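Visit to the Lisavent works, Findon

Four of us went to the Lisavent site on 9 December 2019 to see how ventilation ducting is insulated before despatch. Alistair Yule, the production engineer, met us at the gatehouse and took us first to the meeting room for the safety talk, then through to the shop floor.
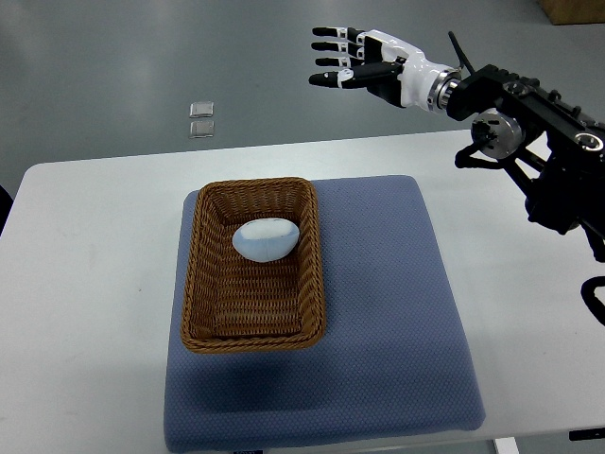 Building Services Section, Plutitz Technical Society

Sheet steel arrives in coil, 1000 mm wide, and is levelled, notched and folded on one line. Seams are closed on a separate machine. Output on a normal shift is 550 m of straight duct; bends and reducers are made to order in the old bay. Mineral wool is fixed with pins and adhesive, then faced with foil.

Most of our questions concerned leakage. Each batch is sampled and the sample held at 2000 Pa while the loss of air is logged. Mr Yule said that rejects nearly always come down to the corner pieces, and that a change of sealant last winter had helped. He did not have the rejection rate to hand and will send it on.
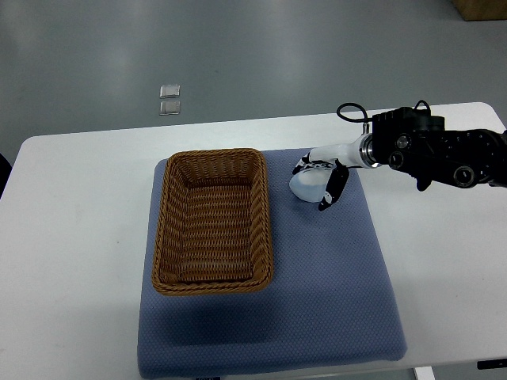 The Frade extension was still without heating, so we kept that part short. It will take the spray booth and a second folding line. Lakmal Dewan asked whether the floor drains had been sized for washdown; they have, with a fall of 16 mm per metre.

Tea followed in the canteen. Parking is on the north side only, and safety shoes are required throughout.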